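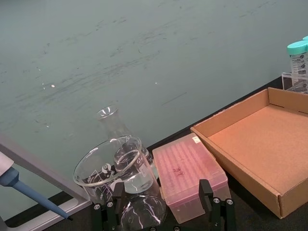 Fovance, bench two. December, 6:40 in the morning, because the arm doesn't care when I sleep and has started to arrange things so I don't either.

Came in to find it had stopped itself again at cycle 3,263 with the usual message, which says "position deviation" and then offers me a button marked OK. It is not OK, but there is only the one button, so I pressed it.

Spent the first hour blaming the gripper. Took both fingers off, cleaned the black plates with a dry wipe, put them back, ran the bolts down in two passes. The left one had a bolt I could turn with my thumb. I was delighted. I wrote LOOSE BOLT in the log in capitals and went for coffee feeling like a surgeon. Came back, ran the close test, same deviation to the last decimal. Crossed out the capitals.

Second hour: the wrist camera. Pirkis (the company, which answers email in the manner of a lighthouse) has a calibration routine that needs the bench light off, the blinds down and a printed target taped flat. Our target has been taped flat so many times it has a tide line. Printed a new one. The printer scaled it to fit the page, so the arm spent fourteen minutes learning that the world had shrunk slightly. Printed another at full size. Did it again.

It does come up better now. I drove the arm down over the glassware by hand, slow as I could stand, and the view had the beaker and the flask behind it, both fingers, the pink tip box with its lid shut, the cardboard tray over on the right. Three little dots of glare on the green bench top. I used to mask those in the software, then one update threw the masks away, and now I look at them the way you look at a neighbor's wind chimes.

Glass remains the hard part. The beaker stands in front of the flask and you can see one through the other, printing and all, and I can't always say where one stops. I don't know why I expect better from something bolted to a post by Hillwood on the lowest bid. Moved the pick heights for both up by 2 mm and saved it under a new name, having once saved over the old one and lost most of a November.

Real cause found just after lunch, and it was the cable. It runs down the forearm and the clip nearest the wrist had slid, so at one particular angle it went tight and tugged. Slid it back, marked the spot with paint pen, left a finger's width of slack. Ran the close test. Clean. Ran it again out of spite. Clean.

Started the long run on the Abbasi method at four. It had done 758 cycles when I left and hadn't asked me to press anything.

Tomorrow: order clips. Also the spare fingertip screws, which I have now been meaning to order for over 14 weeks. Put the blinds back up. Find out who took my good hex key and, if it was me, where I put it.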